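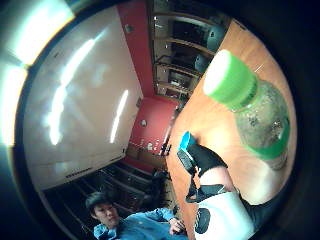
Cozma
Strap first, before you touch any settings. If the glove can shift on the back of the hand your fingertip readings wander and you'll be chasing it all evening. Ours did exactly that in February.

Lado
strap's tight. Same drift. Zeroed it on the flat table, fine, then by the time I've done a few bottle picks the index finger reads closed when it's open. Arm copies it and squashes the bottle. Firmware is whatever it shipped with

Skikard
How many picks between zeroing? We redo ours every 2000 and it's plenty.

Lado
nowhere near that. six, maybe

Skikard
Then it isn't wear. Check the cable at the wrist, wiggle it with the live plot open.

Cozma
Disagree, a bad cable gives you spikes. Slow creep is the fingertip sliding about inside the glove. Pull the finger right down, then zero with the hand in the air and not pressed on the table.

Skikard
Had a cable creep for two weeks before it spiked. Just saying. Swapped it at around 3000 picks and it went away.

Javby
What bottle are you using? Full ones roll when you come in from the side and you end up pinching harder without noticing. Come in near the cap end. Also lower the grip limit on the arm while you're testing, no point wrecking a pad over this

Lado
plastic one, green screw cap. grip limit already down. Trying the zero in the air thing now

Lado
ok better. Not gone. Still creeps a bit on the index but the arm lets go when I do. Wiggled the cable aswell, nothing on the plot

Cozma
Told you.

Skikard
"Not gone" though. Order a cable.

Javby
or swap the left glove's cable over and see if the fault folows it, costs nothing

Lado
good shout, will do that after tea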